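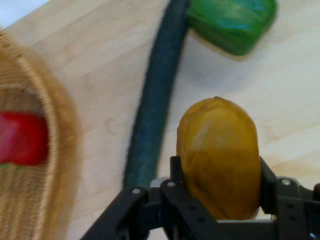
The sign over the lemons said "ripened naturally," and I stood in front of it longer than a grown adult should. As opposed to what? A lemon doesn't do much once it leaves the tree. It may change color and it will dry out, but it won't get sweeter or juicier sitting in a warehouse. The sign cost the store nothing to print, and the fruit under it sold for a good deal more than the bagged kind by the door.

I have been reading produce signs closely since August, when a grocery chain called Rodska opened a branch a short walk from my apartment. Rodska likes adjectives. Its tomatoes are "heritage style." Its apples are "orchard fresh," a phrase that can cover an apple picked yesterday or one that spent the winter in cold storage. I have nothing against cold storage. It is the reason we get decent apples in spring. I would just like to be told.

The word that bothers me most is "local." I asked at the customer desk what it meant and was handed a leaflet, which defined it as grown or packed within 548 miles of the store. Draw that circle on a map and it takes in a lot of country, a piece of the ocean and several climates. And note the "or packed." By that rule a fruit can cross the world in a container, get poured into a net bag at a plant off the highway, and come out local.

The bag people are no better. Dokmont sells citrus under a label with a hand-drawn farmhouse on it, and its website talks about "our growers" without naming one. I wrote to ask where the fruit came from. The answer took 10 days and told me the company works with "trusted partners in a range of sunny regions." I wrote back asking which regions. I'm still waiting.

Then there is wax. Most citrus gets washed before it is packed, and washing takes off some of the natural coating, so packers often put a new one on. The coatings used are approved for food and I don't lose sleep over them. But I zest a lot of lemons, and a shopper who wants the peel has a fair interest in what is on it. At Rodska, the notice about coatings is at ankle height, behind the onion bin.

Does the expensive stuff taste any different? I bought 2 of the "ripened naturally" lemons and 2 from the bag, had a neighbor cut them up out of my sight, and tried the juice in plain water. I picked the cheap ones as the better lemons both times. It was a kitchen test and proves very little, though I notice that the store hasn't offered a better one.

My own habits have become dull. I pick fruit up and go by weight, since a heavy lemon for its size usually has more juice in it. Thin, smooth skin is a good sign too. I look for the country of origin and skip the rest of the card. At the Rarivura street market, open until two in the afternoon, the signs are torn cardboard with a price and a place name, and sometimes the place name is missing. When it is, I ask. So far I've gotten a straight answer more often than not, including one "no idea, they come on the truck," and I bought those.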